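# Let the Club Spend a Term in the Simulator

Our school's robotics club has 116 students on its list this year and two working arms. You can do the math on how much arm time each of them gets. Last spring the parents raised $2889, and there was a loud push to put all of it toward a third arm. I argued against that at the October meeting and lost. I still think I was right.

My case is simple. Students should do their first term in simulation, all of it, and touch the hardware after that. The Wakbridge league already lets teams enter the sorting event with a simulated cell, scored the same way as a real one. The task is plain: pick up plates, put them where they belong on a pegboard, use the rack. We ran it with nine students in a practice room called Kimska, on ordinary classroom computers. Those nine wrote more working code in one term than the rest of the club wrote all year.

The usual complaint is that it's a video game. I heard that word a lot. I have also watched a beginner stand next to a real arm for 50 minutes while two older kids argued over a loose cable. A beginner in the simulator gets the arm to herself. When a program sends the gripper to the wrong spot, she changes a number and runs it again. A bad move in the shop means somebody hits the stop button and the whole group waits.

The other complaint is better. A simulator is too clean. Screws don't strip, batteries don't fade, and a plate always weighs what the file says it weighs. All true. The Sivakumar Cup, which our seniors enter, is run on real machines, and a team that has only ever worked on a screen will have a bad Friday there. But the sorting task isn't as tidy as people think. Nothing says the plates have to be lined up for you.

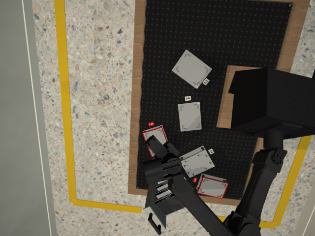
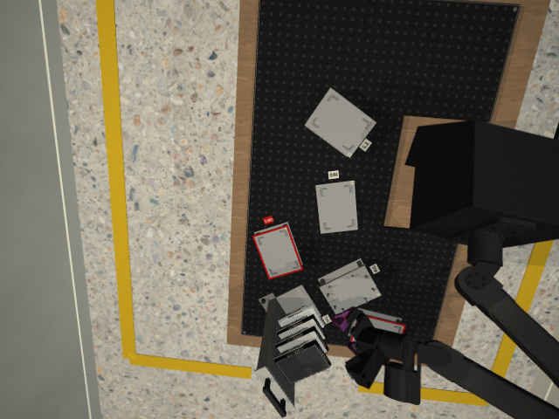 Five plates on the board, turned every which way.

Does a student who learns this way have to start over on a real arm?

Most of it carries over. The planning is the same, and so is the habit of checking where the gripper will be before you close it. What they have to learn fresh is the feel of the thing: how hard to grip, how slow to go near an edge, when a noise means trouble. In our club that took up to 9 sessions. Students who began on hardware needed those sessions too, and they still had the programming to learn.

There is also the matter of who stays. Kids who are shy around tools tend to drift to the back of the shop and hold the clipboard. I've seen it every year. In the simulator there is no back of the shop. Several of our nine had never asked for a turn on the real arm, and by the end of the term they were the ones fixing other people's code.

I'm not asking to sell the arms. I'd keep both, repair the wrist on the older one, and spend the rest on Wesunex licenses and a few decent monitors. The third arm is on order now, so that money is gone. The schedule is still open, though, and a schedule costs nothing to change. Put the new students in Kimska until winter break and give the arms to the people who are ready for them.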